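Handout 2, revised 2020-07-20. Read with the Flonby worked records, which are handed out separately.

# Cataloguing play materials: item, set and part

## 1. Scope

These notes cover the description of toys and games held for loan. They don't cover books, recorded sound or costume, which have their own rules at Rodport and are treated later in the course. Acquisition and safety testing are mentioned only where they affect the record.

A catalogue record for a toy has to serve a borrower who wants to find it, a member of staff who has to check it back in, and a buyer who needs to know what the stock already contains. The same words rarely suit all of them. Most of the difficulty in this part of the course comes from that, and most of the errors in student records come from writing for the borrower alone.

## 2. The unit of description

The first decision is what counts as one thing. Three levels are used.

| Level | Meaning | Gets its own number |
|---|---|---|
| Set | A group of objects lent together under one title | Yes |
| Item | An object that can be lent alone | Yes |
| Part | An object that has no use, or little use, away from its set | No, listed in the set record |

A jigsaw is a set and its pieces are parts. A rocking horse is an item. Neither gives trouble. Trouble starts with play food, dolls' clothes, farm animals and building bricks, where every object can be played with alone but is almost never asked for alone.

The Pruvost rule, used throughout these notes, settles this by the return check. If the desk would refuse to close the loan without the object, it is a part. If the desk would close the loan and record a loss, it is an item lent in company with others. The rule looks at what the collection does and ignores how the maker packed the box.

Consequences:

- A boxed tea service bought as one purchase may become several items.
- Loose pieces given at different times may become one set.
- The same pattern of cup may be a part in one record and an item in another. Cross-refer between the two.

## 3. Titles

Use the maker's title if it appears on the object or on its original box, and the box is still held. Otherwise supply a title and enclose it in square brackets. A supplied title names the kind of object first and any distinguishing feature second:

 [Cup, toy, light blue]
 [Fruit, toy, cut, orange]
 [Bottle, soft, ketchup]

Do not supply a title that gives an opinion of play value. "Fun kitchen" can't be searched, sorted or checked.

Plural titles are used for sets only. A set of one remaining part keeps its plural title until it is withdrawn or recast as an item, so that earlier loans can still be matched to it.

## 4. Colour

Colour is the feature borrowers remember best and cataloguers record worst. Two cataloguers working on the same shelf at Flonby agreed on shape far more often than on colour, and the disagreements were concentrated at pink, purple and anything close to turquoise.

Rules for the colour field:

1. Enter the colour seen under the desk lamp, not the colour on the invoice.
2. Use one plain colour word. Add "light" or "dark" if needed.
3. Where two plain words are equally good, enter both with a hyphen and put the stronger one last.
4. For an object in several colours, enter the one covering most of the surface. Put the rest in the note.
5. Leave the field blank for objects with no settled colour, such as clear plastic or mirrors, and write "clear" or "reflecting" in the material field.

Trade names for colours are never entered. They change between seasons and can't be compared across makers.

## 5. Material

Record only what can be established by handling, by a label or by a supplier's sheet. "Plastic" is acceptable. The name of a particular plastic is acceptable only with a source, given in the note. The same applies to timber.

For soft toys there are two material fields, outer and filling. The outer may be entered from handling. The filling may not, even where it seems obvious, and is left as "not stated" if the sewn-in label has been removed. This matters for washing, and it matters again when a borrower asks about allergies. A guess in the filling field is worse than a blank one, as staff will read it out as fact.

Lettering and badges worked in thread are recorded as decoration. If a badge copies a real trade mark, transcribe any words in the note and do not use them as the title unless rule 3 is met.

## 6. Condition

Condition is dated and belongs to the copy. It must never be entered in the description shared by several copies. Kiltia keeps the two apart, but will let a careless user paste one into the other, and the result is a whole run of good toys described as chewed.

Four grades are used: new, sound, worn, withdraw. The grade is given at each full check and initialled. Wording such as "quite good" is not a grade.

## 7. Counting

The parts count is the number checked at the desk. It is not the number printed on the box. Where a set has more than 100 parts, weigh it and record the weight in grams next to the count taken at purchase. Below that figure, count by hand.

Flonby holds 1,882 records. Of these, 40 were recast from set to item when the Pruvost rule was adopted in April, nearly all of them play food. The work was slower than planned because the loan history had to be carried across by hand.

Packaging is counted only if the loan can't be made without it. A drawstring bag supplied by the library is equipment and goes on the equipment list.

## 8. Representation and the "as if" problem

Many toys represent something else, and the record must say both what the object is and what it stands for. The agreed order is form, then subject:

- soft toy; bottle
- moulded toy; fruit
- board game; railway

Do not enter the subject alone. A search for "strawberry" should find the toy, but the record should not read as if the library lends fruit. Working appliances are a separate class and take an electrical test date. A toy cooker does not take one unless it has a battery or mains part, in which case the field is compulsory and the record will not save without it.

Scale is recorded only where it affects use with other stock. Play plates and cups are noted as "full size", "child size" or "doll size". No measurement is needed for these. Model vehicles and track take the maker's stated scale.

Subject terms come from the shared list. If the term is missing, use the next broader one and send in a request. "Food, play" is broad enough for nearly everything in the class; "sauces, play" was added last and is still thinly used.

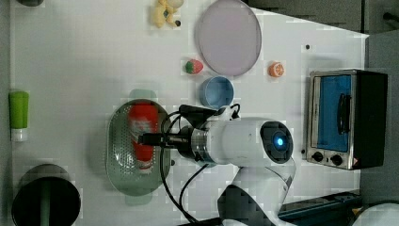
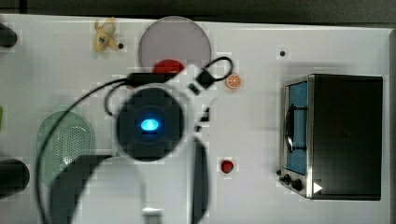

Last of the three, form and subject: soft toy; bottle (ketchup).

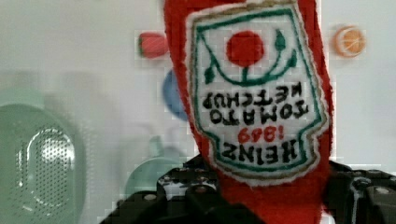
One reader of the April draft objected that the order of form and subject is the wrong way round for a public catalogue, as parents search for the thing represented and care about the form only afterwards. The objection is fair as far as display goes. Kiltia can show the subject first on the public screen while keeping the stored order, and Flonby has switched this on. The stored order stays as given in section 8, so that shelf lists group soft toys together for washing.

The same reader asked whether a soft toy and a moulded toy standing for the same food may share a record. They may not. Their cleaning instructions differ, and cleaning is printed from the record.

## 9. Exercise

Bring one play set of at least a dozen pieces, without its box. Prepare a full record at set level, then a second version in which every piece is treated as an item. Note where the two records need different wording, and mark any piece whose level you could not decide under the Pruvost rule. Blank fields are allowed if the note says what evidence was missing.

Records are submitted in the Kiltia training file. Do not use the live catalogue.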